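Grokcombe Shape Blocks on Board: Data Card

Summary

Grokcombe is a collection of still pictures showing small coloured plastic blocks arranged on a wooden board. It was prepared at the Ellon site for work on describing layouts in plain language: which block stands next to which, how a row is formed, and where it begins and ends. The current release holds 3664 pictures, each with a written note on the arrangement.

Contents

The blocks are red, blue, green or yellow. The shapes include cylinders, cubes, hearts, triangular and hexagonal prisms, and stars. Colour and shape are recorded separately, as the same shape may occur in more than one colour and a label giving the shape alone is often not enough to identify a block.

Arrangements are grouped under 17 layout names, among them "row", "diagonal", "corner", "ring" and "scatter". The name is chosen by the annotator after looking at the whole board. A line need not be perfectly straight to be labelled "diagonal" – small gaps and slight turns of individual blocks are accepted.
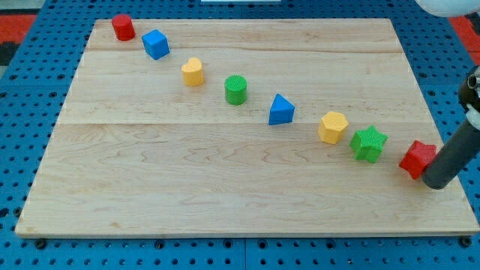 Layout "diagonal": a line of blocks from the red cylinder at the upper left to the red star at the right.

Surface

The board is a light-coloured wooden one with visible grain and knots. Joins between the planks can be seen as faint lines and should not be annotated as markings. The perforated blue table top beneath is treated as background, and its holes carry no label.

Annotation

Each note names the blocks in order, starting from the upper left of the board. Positions are given from the viewer's side, using "left", "right", "near" and "far". Annotators were asked to use everyday words and to write "star" or "heart" in preference to geometric terms. Where two blocks of the same shape stand side by side, both colours must be given.

Every note was read by a second annotator. Notes on which the two readers disagreed were returned to the Kister group for a final decision, and the earlier wording is kept in the file of revisions.

Division

Training portion: 80 per cent
Checking portion: 20 per cent

Pictures of the same arrangement are always kept in the same portion.

Known limitations

Textured tops may be hard to make out where the light is strong. The notes do not record the size of the blocks or the distance between them. "Scatter" is used more loosely than the other layout names, and users comparing layouts may wish to leave it out.

Maintenance

Corrections are collected by the Cormier office and included in the release issued each September. Requests should quote the picture number and the proposed wording in full.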